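Mulder Network Maps: Set-up Guide
Section 2. Preparing a collaboration map from publication records

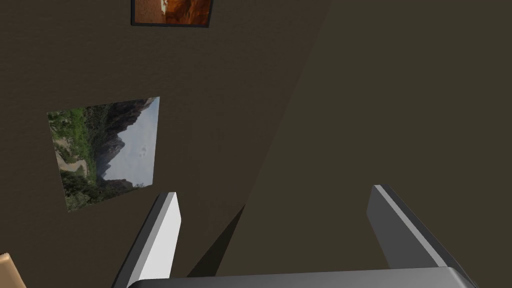 2.1 Before you begin

Mulder draws one dot for each partner institution and one line for each pair of institutions that share a published paper. You will need:

A publication export from Trastum in CSV format
Editor access to your organization's Mulder workspace
The institution list for the current reporting year

Note: Exports made before October use the older column order. Request a new export before continuing.

2.2 Importing the records

1. Sign in to Mulder and open the Projects page.
2. Select New Map, then Collaboration.
3. Select Import and choose the Trastum file.
4. Confirm that the Author Affiliation and Paper ID columns are matched correctly. Columns that could not be matched are marked in red.
5. Select Continue. The import summary lists the number of papers and institutions read. For the Pliltcombe sample file, the summary should show 839 papers and 269 institutions.

If your totals for the sample file differ, cancel the import and repeat step 3.

Caution: Importing a second file into the same map replaces all existing records, including manual corrections. Save a copy of the map first.

2.3 Merging duplicate names

1. Open the Names tab and select Find Duplicates.
2. Review each suggested pair. Names with a match score below 80 are not suggested and must be merged by hand.
3. Select Merge or Keep Separate.
4. Select Apply when the list is empty.

Merges cannot be undone after the map is published.

2.4 Setting line thickness

1. Open the Style tab.
2. Under Lines, set Minimum Papers to 2. Pairs with a single shared paper will be hidden.
3. Choose Stepped or Continuous. Stepped is recommended for printed reports.
4. Select the Ada color set if the map will be viewed by the public. It remains readable in grayscale.

Note: Changes to line thickness do not affect the underlying records.

Proceed to Section 3 to add labels and a legend.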